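Ticket 109: Ferry booking Bivport to Clollano, return trip missing after change of time
Category: Bookings / Boats and ferries
Status: Solved
Opened by: customer
Priority: normal

Message 1, from customer

Good morning,

I write to you because I have a problem with my booking for the island and I could not find the answer in your help pages. I bought two return tickets for the ferry from Bivport to Clollano in August. The outward boat was at 9:40 and the return was at 18:15, three days later. Last night I changed the outward boat to the later one, at 12:10, because our train to Bivport arrives too late for the first one. The change was accepted and I paid the difference.

Now, when I open the booking, I see only the outward trip. The return trip has disappeared. The total price is still the price for both directions. The new PDF has one page, and the old PDF had two pages.

What I have tried already:
- log out and log in again
- open the booking in a different browser
- open the booking in the phone app
- ask for the PDF again by email (it came, but also with one page)

Can you please tell me if our seats on the return boat still exist? We have a room on the island only for three nights and it is high season, so I am a little worried.

Message 2, from support

Hello, and thank you for the clear list. We can see both directions in our system, but the return is marked "waiting for operator". This can happen when one direction is changed and the boat company has to confirm the two parts again. Please do not buy new tickets. Could you tell us:
1. Did you make the change in the app or on the website?
2. Did you get one or two emails after the payment?
3. Do you travel with a bicycle, a pet or a vehicle?

Message 3, from customer

Thank you for the quick answer.

1. I made the change on the website.
2. I received one email only, with the receipt for the difference, which was 12 euros.
3. No vehicle and no pet. But yes, one folding bicycle. In the first booking it was included as "small bicycle, free". I did not notice before your question, but in the new PDF the bicycle is also missing.

I have one more question. In Clollano we want to take the walking path to the old lighthouse at Gromenik, and the guesthouse told us that the last bus back to the harbor leaves at 17:20. If the return boat is moved to an earlier time, we must change the plan for the last day. So please do not move us to the afternoon boat without asking.

Message 4, from support

The bicycle is the cause. The later boat, 12:10, is a smaller ship and it does not have the "small bicycle" option. The system removed the bicycle from the outward trip, and then it could not match the two directions. On the small ship a folding bicycle travels as normal luggage if it is folded and in a bag, so you do not need the option there.

We have asked the operator to confirm the return at 18:15 with the bicycle. Nothing is moved to another boat. The answer can take until tomorrow at noon.

Message 5, from customer

It is now 14:30 on the next day and I still see one direction only. I do not want to be impatient, but could you look again? I tried also to call the office at the harbor in Bivport. I waited 33 minutes and then the line was closed. 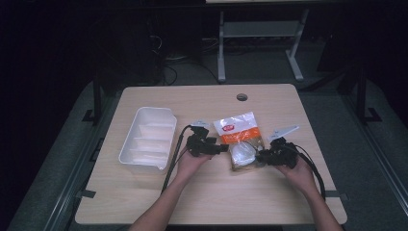

While I wait I am preparing the bags, and I have a question about food on board. The guesthouse wrote to us that the bar on the small ship is often closed, so we want to bring our own things to eat. Is this allowed inside, or only on the open deck? I mean only simple things, like the plastic snack bag on the table in my photo, nothing hot and nothing with a strong smell. The rules on your site speak about "meals", and I am not sure if a snack is a meal.

Message 6, from support

We are sorry for the delay. The operator confirmed the return a few minutes ago. Please open the booking again and ask for a new PDF. It should now have two pages, and the bicycle should be on the second page.

About the food: cold snacks are allowed inside on both ships. The rule about meals is for hot food from outside.

Message 7, from customer

I confirm that it works. The PDF has two pages, the return is at 18:15 and the bicycle is there. In the app I still saw the old version, but after I deleted the booking from the app and added it again with the code, it was correct.

Maybe you can put a warning on the change page, for people who have a bicycle and choose the small ship. You can close the ticket.

Internal note: cause was bicycle option lost on change to smaller ship. Warning text requested from web team. App cache problem reported separately.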